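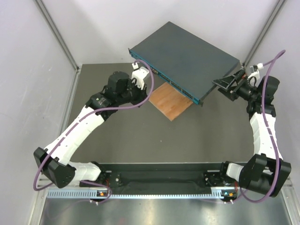
3 Who looks after the shared network?

The previous section dealt with the legal position of housing associations that supply an internet connection to their own residents. The present section turns to daily practice. It draws on interviews held on the Olleck and Mondby estates, which together contain 600 homes, and on the letters, invoices and minutes that both associations made available to the authors. The interviews were carried out in two rounds, the first in July and the second after the new supply contracts had come into force.

The two estates were built by the same developer and were wired in the same way. Each block has a small locked room on the ground floor in which the incoming line ends and from which cables run to the flats. The equipment in these rooms is ordinary office equipment. Residents seldom see the rooms and, in most of the interviews, were unable to say where the room in their own block was. Several believed that the connection came from the telephone company directly and that the association merely passed on the bill.

This lack of knowledge matters for the argument of the paper. Kozan (in the interview study that preceded the Tastent project) observed that tenants tend to complain to whoever sends them the bill, whatever the cause of the fault. Our material supports her finding in respect of Olleck, where the charge for the connection appears as a separate line on the rent statement. At Mondby the charge is included in the general service fee. There the complaints were spread more widely: to the letting office, to the cleaning firm, to neighbours thought to be good with computers and, in one case, to the local newspaper.

3.1 Written duties and actual work

Both associations have a written list of duties for the shared network. The Olleck list was drawn up when the system was installed and has been changed only where the name of a supplier had to be replaced. It gives the association responsibility for the rooms, the locks, the electricity supply and the cabling as far as the socket in each flat. The supplier is responsible for the incoming line. The equipment between the line and the cabling is described as 'the installation', and the list says only that the installation is to be kept in good order.

In practice, this middle part has been looked after by Tatlı, a small electrical firm that also services the stair lighting. The firm has no contract for the network. Its visits were recorded in the accounts under lighting until the auditor asked for them to be entered separately, and the true cost of the network in earlier years can therefore no longer be worked out with any confidence. We have left those years out of the comparison.

Demirtaş describes arrangements of this sort as 'borrowed maintenance': a task that has no owner is attached to a neighbouring task that has one. The term is useful, though it may suggest a more conscious decision than our interviews reveal. The electrician who carried out most of the visits at Olleck said that he had first been asked to look at a switch while he was replacing a light fitting in the corridor outside, and that he had been telephoned ever since. The letting office had no record of the request. The then manager remembered it quite differently and thought that the firm had offered.

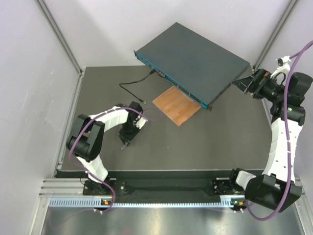
At Mondby the position was more formal and, for residents, not clearly better. The association had signed a maintenance agreement covering all equipment in the ground-floor rooms, under which a fault had to be reported in writing by a named contact person. When the contact person left, the post remained vacant over the summer. Faults were still being noticed, and in some cases were being dealt with by residents on their own account, but none could be reported in the form that the agreement required. The supplier was within its rights to take no action and took none.

It would be easy to conclude from this that informal arrangements serve residents better than formal ones. The evidence does not go so far. Olleck depended on the goodwill of one firm, and within that firm largely on one employee, whose knowledge of the cabling was not written down anywhere. The labels in the rooms had been added at different times by different people and followed different systems of numbering. In one block the labels referred to flats by the names of the first tenants, none of whom still lived there. The electrician knew how to read them. His colleagues, by his own account, did not.

3.2 Keys, hours and access

Access to the rooms was raised in the interviews more often than any technical matter. Under the rules of both associations, the rooms may be opened only by authorised persons, and the list of authorised persons is held at the letting office. The office is closed in the evening, which is when residents are at home and when most faults are noticed. A fault noticed after closing time was therefore, as a rule, first reported the following morning by someone who was on the way to work and could not wait to let anyone in.

For faults inside the ground-floor rooms this made little difference, as the resident was not needed. For faults in the cabling of a single flat it made a good deal. Appointments were missed on both sides, and the records show visits at which nothing was done except the leaving of a card. Older residents, who were more often at home during the day, had their faults put right sooner than others. Neither association had intended this, and both were surprised when it was pointed out to them.

The question of keys also touches on privacy. Some residents of Mondby objected to the fact that a neighbour had been lent a key to the ground-floor room during the summer vacancy. Their concern was partly that household use of the internet might be observed, and partly – as they stated quite openly – that the neighbour in question was not liked. The association took the key back and apologised in a circular letter dated February 2018. The letter did not say who would open the room in future.

3.3 Replacement and the long term

Neither association had set money aside for the replacement of the network equipment. The reserve funds follow a standard schedule of building parts, in which roofs, lifts, windows and boilers each have an expected life. Shared network equipment is absent from the schedule, which was drawn up before such systems were common. When a unit had to be replaced, the cost was met from the budget for minor repairs, and the work competed with door closers and letter boxes.

Managers gave differing views on whether the schedule ought to be altered. One held that equipment of this kind changes too quickly for a fixed life to have any meaning. Another took the opposite view and pointed out that the units in use at Olleck had been running for as long as the lift controls, and had been given far less attention. The residents we spoke to had, on the whole, no opinion on the matter, although many had a firm opinion on the size of the monthly charge.

A change to the schedule would require the approval of a general meeting. At the time of writing, the proposal has been placed on the agenda at Olleck and postponed at Mondby until the vacant post is filled. The treatment of the reserve funds in law is taken up again in the next section, together with the question of whether a tenant who declines the shared connection may be asked to contribute to its replacement.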